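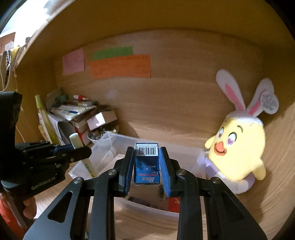
4. Recording a Tidy-Up Task with Two Hand-Held Grippers

This section covers recording demonstrations of a desk tidy-up: small items are picked up one at a time and placed in a clear storage box. Complete Section 3 (Pairing and Calibration) before you start. If either gripper was dropped or had its finger pads changed after the last calibration, run 3.4 again.

A demonstration is one item, from the first movement of the hands to the release. A session is any number of demonstrations recorded with the same desk layout. The Mikik recorder stores them in one folder per session.

4.1 Preparing the desk

1. Choose a desk or shelf space you can reach into with both arms. A desk with a hutch works, but check that your elbows clear the sides with both grippers raised.

2. Put the storage box where both grippers can reach over its rim. Leave it there for the whole session.

3. Leave everyday clutter in place. Papers, bottles, bowls and notes stuck to the back wall help the recorder work out where the grippers are. A bare, evenly painted surface tracks badly.

4. Remove anything that moves by itself, such as a fan or a running clock. Turn monitors off.

5. Set the room lights and leave them. If daylight reaches the desk, close the blinds or keep the session short.

6. Set out the items to be picked up. Small cartons, markers, glue sticks and squeeze tubes are all suitable for a first set. Do not use anything heavier than 300 grams.

CAUTION: Do not use open blades, glass with cracks, or containers with liquid and no cap. The finger linkage closes with enough force to pinch skin. Keep your free fingers behind the handle plate.

4.2 Starting a session

1. Switch on both grippers and wait until the recorder lists them as Left and Right. If they are swapped, press Swap on the session page. Do not simply change hands.

2. Open and close each gripper fully, twice. The opening shown on screen should reach 0 when the pads touch.

3. Enter a session name. The name must not contain spaces. The files made at our Wunddale bench use the desk, the operator and a running number, for example hutch-qaisi-1342.

4. Hold both grippers still over the desk for three seconds. The recorder marks this as the start position.

5. Press Record, or squeeze the left gripper twice.

Note: The first demonstration in every session is kept as a check and is not sent to training. Use an easy item for it.

4.3 Picking up a boxed item

1. Approach from above with the fingers open a little wider than the item.

2. Close on the two flat sides. Keep the pads off the edges of the carton and away from any loose flap.

3. Lift straight up until the bottom of the item is higher than the rim of the storage box.

4. Move over the box, pause for half a second, lower, and open the fingers.

5. Draw the gripper back up before you move it sideways.

Work at the speed you would want from the robot. The Wosis arm plays back motion at up to the recorded speed and will not slow down for you. Operators used to doing things by hand are nearly always too fast in their first session.

4.4 Using both grippers

The second gripper may hold an item of its own while the first is placing. Thin upright items such as a glue stick or a marker can wait in the second gripper until the space over the box is clear.

1. Pick up with one hand at a time. Do not close both grippers in the same instant.

2. Keep the waiting item still and in view of the other gripper's camera if you can.

3. Place the first item and withdraw.

4. Bring in the second.

If the grippers touch, stop, press Discard, and record the pair again. Light contact leaves a jump in the position track that is hard to find later.

4.5 Picking up a tube or other soft item

Soft packaging bends under the pads and changes shape from one grip to the next. For these items, grip the stiffest part.

1. For a squeeze tube, close on the cap. The crimped end may point up.

2. Squeeze only until the tube stops turning between the pads. The grip value on screen should stay under 86.

3. Lift, and hold still for one second. If the tube tips, set it down and grip again. A regrip does not spoil the demonstration, so leave the recording running.

4. Lower it into the box cap first. Do not drop it from rim height.

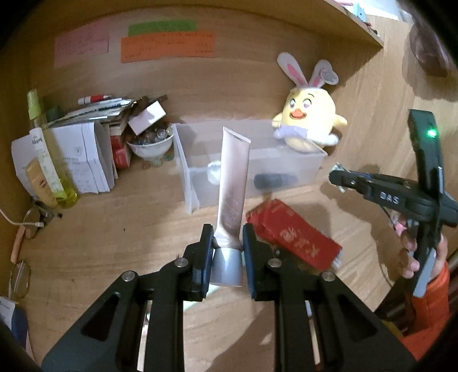

Tala Atallah asks whether a regrip should be counted as a failed demonstration, as it was in the older recorder. The older one had no way to tell a second grip from a mistake, and at her bench they were discarding every tube that slipped. In her view the rule should be written down for each item type, and operators should stop deciding for themselves.

The rule for this version: keep the regrip if the item stayed on the desk or in the fingers. Discard it if the item fell from the desk, or if you used your bare hand to set it upright. This applies to all item types.

4.6 Varying the demonstrations

1. After every tenth demonstration, move the items to new places on the desk.

2. Turn each item so that a different side faces you. Lay some of the upright ones down.

3. Change the order. If the tube always comes last, the arm will learn to leave it for last.

4. Change which hand picks up which item.

5. Leave the storage box alone until the session ends, then move it a hand's width for the next one.

For one desk and a mixed set of items, plan on 1000 kept demonstrations. A second desk can start from the same model and needs fewer.

4.7 Ending and checking a session

1. Return both grippers to the start position and hold for three seconds.

2. Press Stop. Wait for the status line to read Saved before switching anything off.

3. Open the Review page and play the first, the last and any demonstration marked yellow. Yellow means tracking was lost for part of the recording.

4. Delete yellow demonstrations in which the loss falls during a grip or a release. Losses during travel are repaired by the recorder.

5. Label each item with a plain word: carton, tube, marker. Use the same word every time. Labels are case sensitive.

6. Press Upload. Sessions sent to the Akl server after 6 p.m. are processed overnight.

Note: Wipe the finger pads with a dry cloth after each session. Do not use alcohol on them. Worn ridges should be replaced in pairs, then go back to 3.4.

Previous Next Contents Calibration Recording Playback Troubleshooting Contact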